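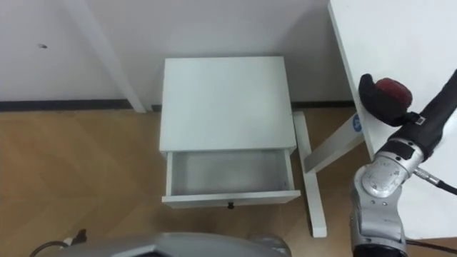

Old lecture recordings from the Foston philosophy course, anyone still have them?

trenell_tom
I took Ishbel Dunbar's ethics survey at Foston way back and I've been hunting for the audio ever since. The library page lists 45 lectures but half the links go nowhere. I mostly want the ones on Hobbes and the two on Job. Anybody?

marshpenny
Oh wow, that class! I have 10 of them on an old hard drive, pretty sure Job is in there (the second one for sure). The sound is rough, lots of coughing. I can upload tonight after 9.

Drument
You're better off with the printed notes. Britta Sperling edited them and they run 572 pages with a decent index. Dunbar rambled, and the Hobbes lecture is maybe half about parking.

trenell_tom
I own the notes! Page 216 stops right in the middle of her answer on whether a promise made under threat still binds you, and I swear she went on for a good while after that. That's the bit I'm after.

Drument
She did go on, and then she contradicted herself. Sperling cut it for a reason.

marshpenny
Gotta disagree, the contradiction was the best part. Somebody in the back row pushed her on it and she changed her mind right there at the podium. You don't get that from an edited book.

Drument
You get a clear argument from an edited book. I'd take that any day.

bauerfeind_fan
Did you try writing to the library? I asked them about a dead link in December and they sent me the file in a week or so. Use the form at the bottom of the catalog page, the main email just bounces.

trenell_tom
Didn't know there was a form, thanks. Marshpenny, yes please on the upload, coughing and all. Which file format are they in?

marshpenny
Mix of mp3 and something my laptop won't open. I'll put up all 10 and you can sort it out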